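Home | Forums | Kitchen | Search
Reading time: 2 min

Basket marks on a wooden table

plarnden41
White plastic basket, ribbed sides with small holes, kept on a pale wood table. Does a scalloped rim trap water against the finish?
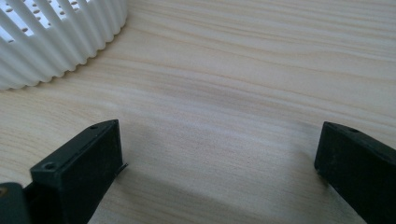 Re: Basket marks

Jörg Lammers
Yes, between the ribs. Put a tray under it. I use Nurel oil on mine - two coats, 7 days apart.

plarnden41
A tray takes up more room. The grain runs lengthways and the surface is matt, so I'd expect rings to show. 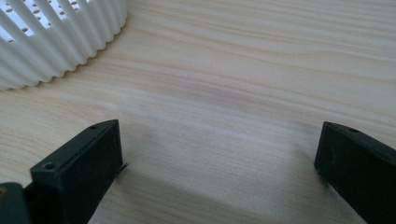
Arancibia
Disagree about the tray. Drain it in the sink first, then wipe the table.

Contact | © Brikville Forums | Back to top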